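Speaker notes — Fanico hand-held gripper kit, trial and pricing
Sendarlow user day, afternoon slot, 40 min incl. questions

OPEN. Skip the bio, Ramesh Vashisht is introducing me and he always runs long. Straight in.

Say who this is for — people who already have an arm, or are getting one, and need demonstrations from real homes. Hands up who has paid for teleop time this year. Wait for hands. OK.

What's on offer: two hand-held grippers, a case, spare finger pads, the upload software. You hold the tools, do the chore, the recordings go up. Fanico sells it outright or rents by the month. I don't work for them, paid the normal rental. Say that early, somebody asks every time.

SLIDE 2, what we did. Four homes in February, ordinary people, ordinary kitchens and living rooms. 592 recordings kept. Target was 300 so we were happy. Chores: dishes, folding, packing a bag, wiping down. Dishes by far the most use to us, also the most complaints.

Why dishes are hard — thin rims, shiny surfaces, stuff stacked inside other stuff. A bowl inside a basin is a horrible little problem for a two-finger tool. One finger has to go in, one stays out, and you need an angle that doesn't hit the basin wall. People work it out in a minute or two. Their wrists are smart. That's the data you're buying the kit for.

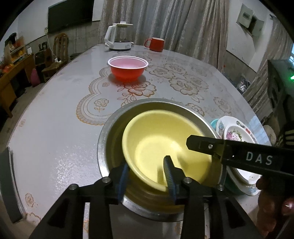 Slide 3: yellow bowl in the metal basin, one finger on the near edge, one against the inner wall. Second gripper coming in from the right.

Let them look. Point at the blue pads, the ridges. Pads are the best part of the kit imo. On glossy dishes we had far fewer drops than with the flat rubber ones in the older Bakke set. Don't quote a number, we didnt log drops properly on the Bakke. If pushed: "clearly fewer, ask me for the notes."

Also point at the room. TV, kettle, flowery tablecloth. No lab table gives you this. The tablecloth pattern was a worry, I thought tracking would get confused, it was fine. What did hurt tracking was dim light in the evening. Bring a lamp.

SLIDE 4, the bad stuff. Be fair but don't mumble.
Weight. After 40 minutes people start resting thier elbows on the table and the motion changes. We went to short sessions.
Screws. Check them every morning, two worked loose on us.
Swapping pads takes a small driver, which is not in the case. Silly. Told them.
Two-handed sync — good on most recordings, drifts on the long ones. Support answered same day, fix promised, not seen yet.
Left-handers: one of our people was, no problem at all.

SLIDE 5, versus others. Fastemine is cheaper and lighter but single hand only. If your chores are all pick and place, get that and save the money. Anything with a basin, a lid, a bag — you want two. Bakke I would not buy again, pads alone.

Rent or buy? Rent first. One month tells you if your people will put up with the weight. We rented, then bought one kit, and almost went for a second. Holding off until the sync fix.

Demo kit is on the side table, pass it round at questions. Get both grippers back this time!!

Last slide is contact + checklist. Leave it up.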